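작업 노트 / Kalleck 오픈데이 견학, 손잡이형 그리퍼 체험
2024년 3월 1일, 작성은 돌아오는 기차 안 + 저녁에 보충
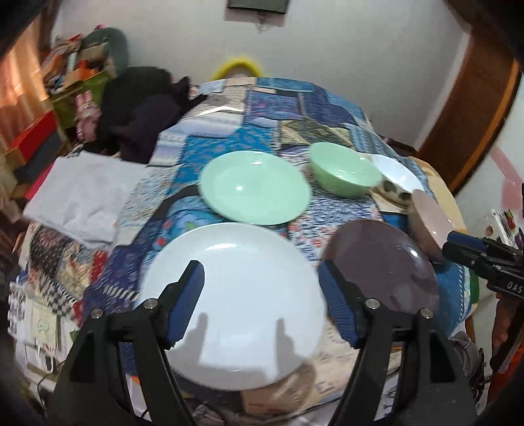
가기 전에 적어 둔 질문

1) 손에 들고 쓰는 그리퍼로 모은 데이터가 로봇 팔에 얹었을 때 얼마나 그대로 쓰이는지
2) 얇은 접시를 바닥에서 들어 올리는 동작을 어떻게 가르치는지
3) 우리 Flateck 쪽 손가락 패드와 저쪽 패드의 차이
4) 초보자가 몇 번쯤 해 보면 손에 익는지

네 개 중에 세 개는 답을 들었고 1번은 반만 들었다. 그래도 간 보람이 아주 컸다. 오랜만에 남의 장비를 만지면서 신났음!!

도착, 오전

Kalleck 건물은 Entwistle 관 뒤쪽으로 돌아 들어가야 한다. 정문 쪽 안내판만 믿고 갔다가 한 바퀴 돌았다. 다음에 가는 사람은 주차장 옆 경사로로 바로 들어갈 것. 오전 조는 24명이었고, 대학원생이 제일 많아 보였고 부품 회사 사람들도 꽤 있었다. 이름표를 받고 나서 짧은 소개를 듣고 바로 작업대로 흩어졌다. 발표가 짧아서 좋았다. 슬라이드 오래 보여 주는 오픈데이는 늘 실습 시간이 모자라는데 이번엔 반대였다.

진행은 Gwenaël Gautier. 말이 빠르고 질문을 받으면 설명보다 장비를 먼저 쥐여 주는 스타일이다. "일단 집어 보고 나서 물어보세요"라고 해서 다들 웃었는데, 해 보니 그 순서가 맞았다. 쥐어 보기 전에 준비해 간 질문 중 절반은 손에 들자마자 필요 없어졌다.

식기 작업대

내가 제일 오래 있었던 자리. 조각보 무늬 천 위에 접시와 그릇이 섞여 있고, 양손에 그리퍼를 하나씩 들고 정리하는 과제다. 흰 접시가 제일 크고 테두리가 넓고 얕다. 그 너머로 연한 민트색 접시, 오른쪽으로 짙은 자줏빛 갈색 접시, 그릇은 더 진한 민트색, 분홍색, 그리고 겉면이 베이지색에 점무늬인 것. 우리 테스트용 식기는 전부 흰색이라 늘 좀 심심했는데, 색과 무늬가 이렇게 섞인 작업대를 보니 부럽다. 바탕 천까지 파랑, 검정, 빨강이 조각조각이라 우리 쪽 비전 코드를 당장 돌려 보고 싶어졌다.

과제 지시는 간단했다. 접시는 접시끼리, 그릇은 그릇끼리 모을 것. 순서는 자유. 한 번 할 때마다 양손을 시작 위치에 두고 신호를 받고 시작한다.

손에 들어 본 느낌
- 검은 손가락이 두 개, 끝에 골이 진 짙은 파란색 패드. 골 방향이 궁금해서 한참 들여다봤다. 만졌을 때 생각보다 탄력이 있다. 재질은 안 물어봤음(다음에 꼭 물어볼 것).
- 몸통 쪽에 흰 글자로 DAS.
- 손가락 구조에 삼각형으로 뚫린 부분이 있다. 우리 시제품은 통으로 막혀 있어서 오래 들고 있으면 손목이 뻐근한데, 뚫는 쪽을 다시 검토해 보면 좋겠다.
- 관절 나사 머리가 바깥에 드러나 있다. 현장에서 조이기 편할 듯. 우리 건 커버부터 떼야 한다.

해 본 것 / 메모

첫 시도. 그릇부터 집었다. 테두리를 안팎으로 물면 끝이라 금방 된다. 기분 좋게 시작.

두 번째로 흰 접시. 여기서 막혔다. 테두리가 얕아서 위에서 곧장 내려오면 패드가 닿기만 하고 물리지를 않는다. Gwenaël이 옆에서 손목을 조금 눕혀 보라고 했다. 눕히고, 한쪽 손가락을 천에 대고 밀어 넣듯이 가니까 천이 살짝 눌리면서 틈이 생기고 접시가 쑥 올라온다. 와, 이 느낌! 맨 테이블이었으면 훨씬 어려웠을 것 같다. 천의 두께가 과제 난이도를 정한다고 해도 될 정도. 우리 벤치에도 천을 깔고 비교 시험을 해야 한다(아래 할 일에 적음).

세 번째. 두 손을 같이 썼다. 왼쪽으로 접시 가장자리를 눌러 세우고 오른쪽으로 문다. 빠르긴 한데 두 손이 서로 그림자를 만든다. 접시 위로 손가락 그림자가 떨어지면 카메라가 보는 테두리도 같이 어두워질 테니, 조명 위치를 정할 때 손의 자세까지 넣고 생각해야겠다. 흰 접시 안쪽에 휘어진 반사광이 생기는 것도 같은 문제. 광택 있는 식기는 각도를 조금만 바꿔도 하이라이트가 옮겨 다닌다. 자줏빛 접시는 특히 심하다.

네 번째부터는 그냥 재미로 했다. 옆 사람이랑 누가 덜 달그락거리나 내기를 했는데 내가 졌다.

들은 이야기 정리

기록은 Bevov라는 내부 도구로 관리한다고. 한 번의 시도를 한 건으로 저장하고, 시작 신호와 마지막에 손을 떼는 순간에 표시를 단다. 실패한 시도도 지우지 않고 따로 분류해 둔다고 해서 반가웠다. 우리는 작년 10월까지 실패분을 전부 버렸는데 지금 생각하면 아깝다.

식기 과제로 지금까지 쌓인 게 198건, 그중에 검토를 통과한 게 169건. 떨어진 것들은 대부분 동작 문제가 아니고 시작 표시가 늦게 찍힌 경우라고 한다. 우리도 똑같은 데서 새고 있을 것 같다. 돌아가서 우리 로그부터 열어 봐야지.

로봇 팔로 옮기는 얘기(질문 1)는 시간이 모자랐다. 그릇은 잘 옮겨지고 얇은 접시는 아직 들쭉날쭉하다는 정도만 들었다. 사람은 손가락이 천에 닿는 순간을 느끼고 힘을 빼는데 팔은 그걸 모른다, 라고. 공감 백 배. 우리도 지난번에 똑같은 이유로 접시를 밀어 떨어뜨렸다. 힘 센서를 따로 다는 계획이 있냐고 물었더니 논의 중이라고만 했다.

초보자 적응(질문 4)은 사람마다 다르지만 대체로 한 자리에 앉아서 쭉 해 보는 게 제일 빠르다고. 나는 37분 앉아 있었고, 끝날 무렵에는 접시를 집을 때 손목 각도를 의식하지 않게 됐다. 개인차가 크니까 이 숫자는 참고만.

오후, 짧게

점심 뒤에 패드 비교 코너가 열렸다. 골이 있는 패드와 매끈한 패드를 바꿔 끼워 가며 같은 그릇을 집어 본다. 매끈한 쪽은 도자기 바깥면에서 돌아가 버리고 골 있는 쪽은 버틴다. 다만 골 사이에 실밥이 끼는 걸 봤다. 천 위에서 오래 쓰면 청소 주기를 정해야 할 것 같다. 질문 3번은 이걸로 거의 해결. 우리 패드는 골이 너무 얕다. 도면 다시 그릴 것.

교체 방식도 좋았다. 끼우고 밀면 끝. 공구가 필요 없다. 우리 건 육각렌치 찾는 데만 한참인데...

아쉬운 점은 컵이 없었다는 것. 손잡이 달린 물건을 어떻게 처리하는지 보고 싶었는데 이번 과제에는 안 들어갔단다. 다음 행사 때 넣을 생각이라고 하니 다시 가고 싶다. 갈 사람 있으면 같이 신청합시다.

할 일
- 벤치에 천 깔고 얇은 접시 집기 비교 (맨 테이블 / 얇은 천 / 두꺼운 천)
- 색 있는 식기 구해 오기. 광택 있는 어두운 접시 하나는 꼭 포함
- 패드 골 깊이 늘린 버전 도면
- 우리 로그에서 시작 표시 늦은 건 찾아보기
- 실패 시도 분류 항목 초안. Kalleck 쪽 분류표를 공유받을 수 있는지 Gwenaël에게 메일
- 손가락 경량화(삼각형으로 파내기) 강성 계산 먼저

덧붙임. 손목 눕히는 각도는 말로 적어서는 잘 안 전해진다. 관심 있는 사람은 내 자리로 오면 우리 시제품으로 보여 줄게요. 접시는 휴게실 거 말고 실험용으로.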